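Where Do the Lyric Notes Come From? A Report on Song Annotation Pages

Student project report, Popular Music and Media, July 2025
Reading time: 6 min

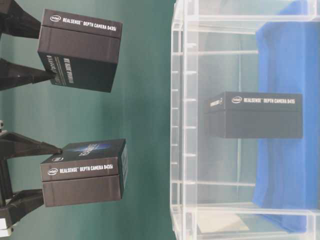

Print this page | E-mail this page

What we wanted to find out

Short version. When you look up a rap song online you usually get a paragraph at the top, two or three sentences, telling you what the song is about and who made the beat. Our group wanted to know how good those paragraphs are. Are they right? Do they say the same thing from site to site? And do they tell you anything you couldn't hear for yourself in the first thirty seconds?

The original plan was bigger. We were going to do rap, country and dance pop and compare all three. Ran out of time in February and cut it down to rap only, mostly singles, nothing older than ten years. The country material is still in a folder somewhere and may turn into somebody's term paper.

Method

We picked 200 songs. Each one had to have a page on at least two of the three lyric sites we used, which in this report we call Varumon, Mirkik and Lindholm. Varumon is the big one where anybody can edit. Mirkik has paid writers but not many of them. Lindholm started as a mixtape blog and still feels like one.

That gave us 453 intro paragraphs. We threw out the ones that were blank, or were just the chorus pasted in, or were in a language none of us read well enough to judge. 424 left. Everything below is based on those.

Every paragraph was read by two of us, separately, and marked for:

— theme (what it says the song is about)
— production credit (is the producer named)
— sample (does it mention one if there is one)
— release info (single, album cut, leak, promo)
— anything that was opinion and not fact

If the two readers didn't agree, a third person read it and that settled it. We did all the marking in Proltis, the note-taking program the department has a license for. It was slow with that many entries and it lost a day's tags once, so one batch was marked twice. We kept the second version.

What we found on theme

Most theme sentences are very thin. The same words over and over: money, cars, haters, fame, loyalty. A lot of them read like the writer listened to the hook and stopped. A song where the second verse is about a cousin's funeral gets written up as "a song about success." That one bugged us for weeks.

Some of this is fair enough. Plenty of songs are about money. But there's a difference between a song that brags about money and a song that is nervous about it, and the paragraphs almost never made that difference. We only found it done well on Lindholm, where the writers have more of a voice and sometimes spend a whole paragraph on one line. Then again Lindholm also had the worst pages, ones that were basically a fan saying the song is fire.

Varumon was the most even. Not great, not terrible. Somebody has usually gone in and cleaned up the grammar, and by the time five people have edited a sentence there isn't much left in it.

What we found on producers

Better than we expected. Producers get named most of the time, and on songs with more than one producer usually all of them are there. We had guessed they'd be left out, as they were in the older print reviews we read for background.

The trouble is what comes after the name. You get "produced by" and then nothing. What does the beat sound like? Is it drums first, is it a piano loop, is the vocal pitched up? Hardly ever mentioned. Mirkik was a bit better at this and will say things like "a slow, bell-heavy beat," and that's enough, we think. A reader who never heard the song now has something to go on.

One more thing on credits. Producer tags — the little spoken bit at the start of the track — seem to be how a lot of contributors work out who made the beat. You can see it in the edit notes on Varumon. That's fine when the tag is there. When two people worked on it and only one has a tag, the other one tends to go missing for a few weeks until somebody checks the official credits.

What we found on samples

This was the messy part. Sample info was sometimes wrong and more often half right. Typical mistake: the page names a song that used the same sample, when the beat really goes back to an older record that both of them took from. It's an easy mistake to make. Two of us made it ourself while marking and had to be corrected by the third.

We didn't have a reliable list to check against, so we can't give a clean error rate. We went by liner notes where we could find them, official credits on the streaming services, and our own ears. For some songs those three did not line up. We marked those as "unclear" and left them out of the comparison.

Interpolations (where a melody gets replayed, no recording lifted) are nearly always called samples. We stopped counting that as a mistake half way through, which means the early batches are stricter than the late ones. Should have fixed that. Didn't.

Leaks, snippets and promo singles

Didn't plan a section on this but it kept coming up. A lot of rap songs have a life before they are out. A snippet gets played on a live stream, fans give it a name, a page goes up with half the lyrics guessed, and then the real thing comes out with another title and a missing verse. The paragraph at the top often never gets updated. We found pages still saying "expected to be on the next album" when the album was long out and the song wasn't on it.

Same for promo singles. The sites don't agree on what the term means. Varumon uses it for pretty much anything released early that didn't get a video. Mirkik uses it only if the label does. Lindholm doesn't use it. For a reader it's confusing, and for us it meant the release info column was a pain to fill in.

We would suggest a date stamp on the paragraph itself, not only on the page. Simple thing. Then you know if "upcoming" means next month or three summers ago.

Problems with the study

Quite a few. All of us listen to a lot of rap, so what seemed thin to us may be plenty for someone who's new to it. We should have had one reader who wasn't a fan.

The song list leans toward big names. That's because of the two-site rule — smaller artists often have a page on Varumon and nowhere else. So the report says very little about local or independent rap, where a bad intro paragraph probably matters more since there's nothing else to read.

Pages change. We saved copies of everything on the day we marked it, but if you go look now some of the paragraphs quoted in our appendix will be different. A couple already got better. One got worse, somebody put an ad for their own channel in it.

And "opinion" was hard to mark. Is "hard-hitting" an opinion? We went back and forth. In the end we said yes if it was about quality and no if it was about sound, wich still left a gray pile in the middle.

What we'd do next

Talk to the people who write these. We read hundreds of their paragraphs and never asked one of them how they do it. How long does it take, do they listen all the way through, do they look at what the other sites wrote first? We suspect a fair bit of copying, some sentences are the same on two sites down to the comma, but we can't say which way it went.

Also bring back the country songs. From the few we did mark, the paragraphs there seem to be longer and talk about the songwriters more. Could just be the ones we picked.

Appendix A has the song list, Appendix B the marking sheet with the change of rules noted where it happened. Both are in the class folder.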